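Pemmont Solid-Surface Countertop with Raised Back Ledge

Item line: Pemmont. Maker: Tindetti. Use: kitchens, break rooms, utility rooms, craft rooms.

Overview

The Pemmont is a one-piece white countertop with a rounded front edge and a low raised ledge along the back. It comes in a lightly speckled white finish called Rizk. The color and speckle run all the way through the material, so a scratch or a small chip does not show a different color underneath.

It is made to order in straight runs and can be supplied with or without a sink cutout. Most customers order it for a long wall where people wash up, wipe down and set things out on the same surface. The shape is simple and there is only one edge style in this line. If you want a square edge, look at the Dondlow page instead.

What is included

The countertop, cut to your length
Back ledge, already bonded to the top
Two tubes of color-matched adhesive
One tube of clear sealant for the wall joint
Fine abrasive pad for touch-ups
Fitting sheet and care card

Sinks, faucets, base cabinets and brackets are not included. Faucet holes are drilled at the factory if you mark them on the order form, or your installer can drill them on site with a standard hole saw.

Sizes

Longest single piece: 300 cm
Standard depth, front edge to wall: 57 cm
Thickness at front edge: 33 mm

Runs longer than 300 cm are shipped in two pieces and joined on site. The joint is glued, clamped overnight and sanded flush. It can be felt with a fingernail before sanding and should not be felt after. We suggest keeping the joint away from the sink cutout.

Measure the wall at the back and again at the front line of the cabinets. Older walls are often out of square and the two numbers can differ. Send us both. We cut to the shorter one unless you tell us otherwise.

Front edge

The front edge is thick and fully rounded on the top side. There is no sharp corner to catch a sleeve or a hip, and a cloth can be pulled straight over it when you wipe crumbs off into your hand. The edge is not a drip edge. A large spill will run over it, so put a towel down first if you are filling a bucket or draining something heavy.

Back ledge

The ledge is low, and it is bonded to the top at the factory so there is no open seam where the two meet. It keeps water and crumbs from reaching the wall. Small items such as a roll of paper towels or a box of tissues can stand against it and stay out of the work area.

The ledge covers only the lowest part of the wall. Behind a sink we recommend a washable paint above it. A matte wall paint looks good with the white top, but check with the paint maker that it can be wiped.

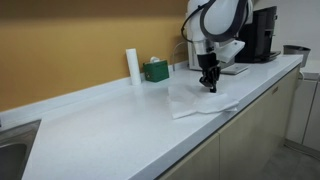
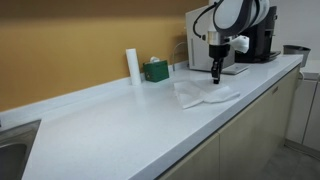
White speckled top with rounded front edge and back ledge, against a mustard-yellow wall.

Choosing a wall color

The Rizk finish is a pale white without a strong cast. Warm walls such as mustard, ochre or clay give it a clear outline. On a white wall the ledge tends to disappear, and some customers like that. Finish chips can be ordered before you commit, and it is worth looking at one in the room, morning and evening, as the speckle is fine and shows more in side light than under a ceiling lamp.

The surface has a soft sheen. It is not a polished gloss. Overhead lights will still reflect in it to some degree, mostly along the curve of the front edge.

Sinks

The top takes a stainless steel sink or a molded sink in the same material. For a stainless sink we need the maker's template, not just the outside size. Send the template with the order or have the sink delivered to our shop. If you have not picked a sink yet, order the top uncut and have the opening made at fitting.

Leave enough solid material between the cutout and the front edge. The fitting sheet gives the smallest allowed distance. Inside corners of the cutout must be rounded. Square corners are the most common cause of cracks, and cracks from square corners are not covered.

Think about which end the sink goes on as well. With the sink at one end you get a single clear stretch for work. With the sink in the middle you get two shorter ones, which suits two people but leaves less space for anything large.

Everyday cleaning

Wipe with a damp cloth or paper towel and a little dish soap, then go over it with clean water and dry it. Drying matters more than people expect on a white top. Hard water leaves a film that dulls the surface over time, and the film is often mistaken for wear.

For dried-on food, lay a wet paper towel over the spot and leave it for a few minutes before wiping. Do not scrape with a knife.

For tea, coffee or marker stains, use a mild cream cleanser on a soft cloth and rub in small circles. Rinse well. Bleach-based cleaners can be used for a short time on stubborn marks but should not be left to dry on the top.

Do not use drain cleaner, paint stripper or oven cleaner on or near the surface. If any of these is spilled, flush with plenty of water right away.

Heat and cutting

Use a trivet or a rack under hot pans. The material can take a brief touch of something hot, but a pan left in place may leave a mark or cause a crack later. Countertop appliances that give off heat from the bottom should stand on a heat-proof mat.

Use a cutting board. Light scratches can be sanded out with the pad supplied. Work over a wide area so you do not end up with one shiny or dull patch. Deeper cuts can be filled with the color-matched adhesive and sanded once it has cured – keep the leftover tube somewhere cool and write the opening date on it.

Fitting notes

The base must be level and fully supported along the front and back. Do not fit the top over a gap such as a dishwasher space without a cross support. Fix the top down with dabs of flexible silicone. Do not screw up into the material.

Leave a small gap at each end wall for movement and fill it with the clear sealant. Seal the joint between ledge and wall last, after the top has been in place for a day.

Two people can carry a short piece. A full-length piece needs more hands and should be carried on its edge, never flat. Check the stairwell and the turn into the room before delivery day.

Price and ordering

A full-length 300 cm top with ledge and no cutouts is $825, pickup from our shop. Shorter pieces, cutouts, faucet holes and delivery are quoted separately. Tops are cut after you sign the drawing, and a signed drawing cannot be changed once cutting has started.

Please check the drawing carefully for left and right. It is drawn as seen from above, standing at the front edge.

Returns

Custom-cut tops cannot be returned unless there is a fault. Report any delivery damage before fitting, with the wrapping kept. A fitted top is taken as accepted.

For drawings and quotes, contact Cosmin Bratu at the Tindetti order desk. Include both wall measurements, the sink template if there is one, and the delivery floor.

Page updated 2025-07-28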